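Ticket 1632: House battery alarm on the Ernau, first night at anchor
Status: Closed
Opened by: Leen Darwish
Boat: Ernau, motor yacht, two cabins
Assigned to: Valter Esteves, charter support

Leen Darwish, 7:40 a.m.
Good morning from a ridiculously beautiful bay! We are having a wonderful time, so please don't read this as a complaint. The low voltage alarm on the panel by the helm went off in the night and the fridge had shut itself down by breakfast. Engine started first try. We were on anchor from late afternoon with the fridge, the anchor light and the cabin fans running. Shore power was plugged in at the marina right up until we left, so I assumed we'd started with full batteries. What should I look at first?

Valter Esteves, 8:05 a.m.
Great report, thank you! Please leave the engine running for now and read me the house battery voltage from the panel (press the left button until you see H). Then have a look at the charger, in the locker under the aft berth. It has a row of lights on the front. Tell me which are lit.

Leen Darwish, 8:30 a.m.
Panel says 12.1 on H with the engine running, and it isn't climbing. The start battery reads 14.2, so the alternator is clearly happy! Getting into the locker meant shifting all our things off the berth, but I'm in. No lights on the charger, which I guess is right with no shore power?

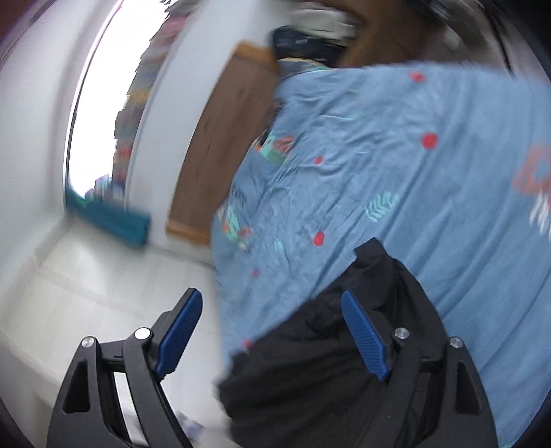
Mariann Somogyi: Right, the charger stays dark at anchor. The part I love in your message is 14.2 on one bank and 12.1 on the other. That means the alternator output isn't reaching the house side at all. The Van Leeuwen had the same thing in July and it came down to the combining relay. There's a fuse beside it, in a clear holder on the bulkhead, port side of the engine space. Engine off and both battery switches off before you open that hatch, please, and give everything time to cool.

Leen Darwish, 9:50 a.m.
Found it! The fuse looks fine to me, but the ring terminal next to it turns freely under my finger. I haven't touched the nut yet. There's a 13 mm wrench in the tool roll, should I?

Valter Esteves, 9:58 a.m.
Yes, go for it, switches still off. Snug it down firmly, no heroics. Then switches on, start up, read H again.

Leen Darwish, 10:20 a.m.
13.9 and climbing!! I am unreasonably pleased with myself. Fridge is back on and the cheese survived.

Valter Esteves, 10:26 a.m.
Brilliant work. Run the engine for 2 hours today, which your hop down the coast covers nicely, and keep the fridge on its low setting tonight. Send me H before bed and again when you wake up.

Leen Darwish, next morning
12.7 at bedtime, 12.5 at sunrise, no alarm. We slept like stones.

Internal note, Valter Esteves
Terminal to be cleaned and fitted with a new lock washer at turnaround. Dorottya Bozsik has the part in stock. Same check to be done on the Finer before she goes out again.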